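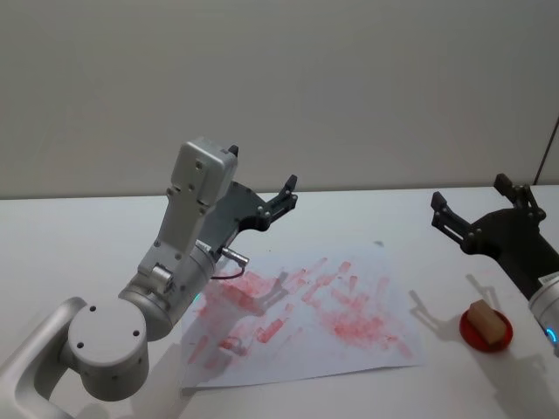 Okay, so I finally used one of those members-only travel deals, and a few of you have been asking how it went. Short version: I'd do it again, with some grumbling.

The deal popped up in my inbox on a Wednesday at six in the morning, which is a dangerous time for me to be near a credit card. Five nights in Flondholm, a little harbor town I had never heard of, at a hotel called the Fagerlund, breakfast included, 1206 dollars for two people with flights. The "normal" price was crossed out next to it: 2061. Do I believe anyone has ever paid 2061? I do not. But I checked the flights on their own and they came to almost as much as the whole package, so I stopped thinking and clicked.

Then I called Iara, who had not agreed to go anywhere, and told her to pack a sweater.

The booking went through Selport, and you have to join before they show you the real prices. It's free, but they email you every single day afterward (I've since found the setting for weekly, it's under Preferences, way at the bottom). What I missed was the 80 dollars for checked bags, per bag, each way. It was in there. I just didn't scroll far enough. We ended up sharing one suitcase and had a small argument over whose boots took up more room. Mine did.

The Fagerlund itself was lovely! Room 12, top floor, no elevator, slanted ceiling that I hit my head on twice. Breakfast was huge, with this dark bread they toast for you and three kinds of pickled fish I got braver about as the week went on. The pool in the listing belongs to the building next door and you pay at the desk to use it. We went once and had the whole thing to ourselves.

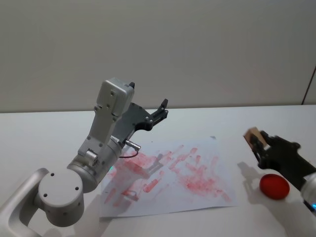
Two arms at a white table, one with a small wooden block.

January is very much the off season there, so know that going in. Half the restaurants were shut and it got dark before I'd digested lunch. But the ferry out to the islands still runs in the mornings, and we were two of maybe five people on deck, wrapped up like laundry, drinking terrible coffee and so happy. The town sauna is right on the water and you can buy a ticket for just an hour. Iara went down the ladder into the sea. I went down two rungs and came back up.

If you go, eat at Skiserer, up the hill behind the church. It's tiny, so book it the day you arrive. I had the fish soup on our first night and again on our last, and I've been trying to make it at home ever since (too much dill so far, I think).

Would I book this way again? Yes, but I'd look up the flights first, read the baggage part all the way down, and email the hotel to ask what's really included. The Fagerlund wrote back to me within an hour about a late checkout and didn't charge us for it.

Next up I'm looking at somewhere warm, and Iara gets to pick the dates this time. If you've done one of the beach packages, tell me about it in the comments, especially the transfers!

Recent posts
One suitcase, two people, five nights
My fish soup, third attempt
Is travel insurance worth it for a short trip?
Night trains I'd take again
Gisela Ocampo's guest post: a weekend with no plans

Contact | © Kai-wen Yeh | Back to top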